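Dish drying rack

A dish drying rack, also called a dish drainer or draining rack, is an open frame on which washed crockery, glasses and cutlery are left to drain and dry in the air. It is found in most household kitchens and in many shared ones, and is used both where dishes are washed by hand and where a dishwasher is fitted.

Forms

The oldest form is the fixed wooden shelf or plate rack, hung on a wall above a basin so that water falls back into it. A plate rack of this kind is listed in a household inventory of 1611 from the manor at Hiltum, where it is entered among the scullery goods. The freestanding rack, set on a draining board or tray, came later and is made in wood, plastic-coated wire, stainless steel or aluminium.

The roll-up rack consists of parallel rods held at each end by a flexible strip. It is laid across the sink when needed and rolled for storage. The Kallio workshop offered a version with wooden rods in 1976, and steel rods later replaced them. In-sink racks stand on the floor of the basin and suit kitchens with little worktop.

Use

Plates are stood upright so that water runs off both faces. Cups and mugs are placed upside down or at a tilt, as a rim set flat on a solid surface traps moist air. Items with a hollow base - many mugs among them - hold a small pool of water when inverted, and are usually tipped before being put away. A gap of 30 millimetres between larger plates is often advised.

In kitchens with a dishwasher, the rack is commonly kept for plastic items, which dry poorly in the machine, and for pieces that need a second rinse. The two are best placed close together, so that dishes can pass between them without dripping on the floor.
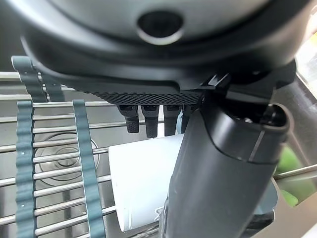
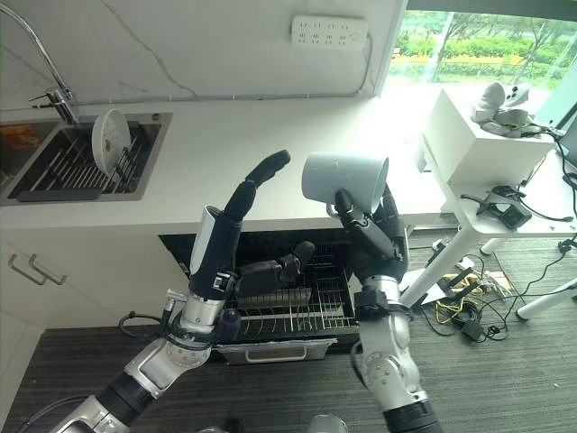

Cup by a roll-up rack (first); sink with a plate in a rack, and an open dishwasher (second).

Care

Racks collect limescale and food residue where the bars meet the frame. The Nerora household guide, revised each September, recommends soaking a steel rack for 10 minutes in warm water and white vinegar, then rinsing and drying it with a cloth. Wooden racks should not be soaked. Coated wire is replaced once the coating splits, as the metal beneath will rust and may mark light-coloured crockery.

See also: Draining board; Plate rack; Tea towel

Page last revised 15th January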